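4. What Guests Write Down, and What They Leave Out

Anyone who has stayed in a rented cottage knows the guest book. It sits on a shelf or in a drawer with the takeout menus, and by the end of a rainy week most of the household has read it cover to cover. In the previous section we described how the books were borrowed, copied and returned. We now turn to what is in them, and to how far the entries match the reviews that the same properties collected online.

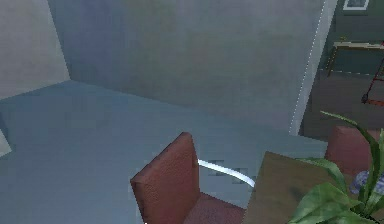 Corinne Haldrup
Lecturer in Tourism Studies, Lillville College

4.1 The entries as a body of writing

The collection holds 2,000 entries from 183 vacation rentals, most of them in the lakeside district of Jamthorpe and the rest in and near Lillville. Entries run from a single line ("Lovely stay, thank you!") to several pages with drawings of ducks in the margin. We counted every signed or dated passage as one entry, and where two members of a party had plainly written separately, as children and grandparents often do, we counted both. This was a choice we went back and forth on for a good while, and a reader who prefers to count by household will find the alternative coding in the appendix.

The first thing to say is that guest books are kind. Complaints do appear, but they come wrapped in so much gratitude that our coders sometimes missed them on a first reading. A shower that ran cold is "bracing." A steep driveway is "an adventure in the snow." One family in Jamthorpe gave half a page to a broken dishwasher and closed by saying how much they had enjoyed washing up together while looking at the lake. We coded this as a complaint about equipment, and also as praise for the view, and I still think both codes are right.

Reviews posted through Prata, the regional booking service used by most of the owners in our study, are a different kind of writing altogether. They are shorter, they lean on the same few adjectives, and they are addressed to strangers who have not paid yet. The guest book is addressed to the owner and to the next family at once, and that double audience seems to explain a good deal of its manner. People are polite to the owner over the shoulder of the next guest, so to speak, and helpful to the next guest while the owner listens in.

4.2 Practical advice

We had expected weather and food to fill the books, and they do take up a lot of room. What surprised us was the amount of plain household instruction. Guests tell one another which way the key turns, which burner is slow to light, where the extra blankets are kept and how long to wait for the hot water. At one property the advice about the back door had been repeated by so many visitors that a later guest simply wrote "See everyone above re: back door," and those who followed copied her wording.

Very little of this material reached the online reviews. When we read the two sources side by side, property by property, the household advice in the book usually had no match on Prata at all. The owners we interviewed were often unaware of it too. Several read their guest books only at the end of the season, with a cup of coffee and a fair amount of affection, and did not think of them as a place to look for repairs. One owner laughed when we read her the passages about her own thermostat — then went and moved the instructions from the hall closet to the wall beside it.

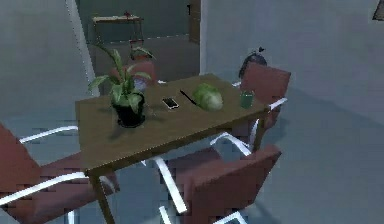
Figure 1. Simulated dining area with a wooden table, a potted plant and a smartphone.

4.3 Seasonal differences

Entries from December are longer than those from the summer months, and they mention the building itself far more often. This makes sense when you think about how the days are spent. Summer guests are out on the water at Narkell, or walking, or standing in line for ice cream, and the rental is mostly somewhere to sleep and rinse off the sand. Winter guests are indoors by the middle of the afternoon. They notice drafts, lamps, the comfort of the chairs and whether there are enough mugs to go around, and they have a long evening in which to write it all down.

Children's entries follow a pattern of their own. They care about bunk beds, pets belonging to the neighbors, and who won at cards. We had first planned to set these aside as noise, but they turned out to be a fair guide to whether a family came back. Of the 19 properties with clear evidence of repeat visits, 6 had books in which the same child could be followed over several stays, the handwriting getting smaller and neater and the spelling slowly giving up its charms. Owners remembered these families very well and sometimes held a week open for them without listing it.

4.4 Limits of the material

A guest book only records people who felt like writing in it. Guests who left early, or who were unhappy in a way that could not be softened, probably closed the cover and drove home. Pages go missing as well. In a handful of books we found the torn edges of leaves that had been taken out, and we have no means of knowing whether they held an angry letter or a shopping list. Owners were open with us about this when asked, and a few admitted to removing a page over the years, usually for language.

There is also the matter of imitation. A guest sits down with the pen, reads the last few entries and picks up their tone, so that a book which begins cheerfully tends to stay cheerful. Two books in our collection opened with a poem and had become, by the last pages, almost entirely verse. We enjoyed these enormously, but they were hard to code, and we have left them out of the comparison with the Prata reviews while keeping them in the general count.

For these reasons we treat the books as a record of what guests thought worth passing on, and we make no claim about satisfaction as such. The next section takes up the owners' side, beginning with the welcome letters that many of them leave beside the kettle.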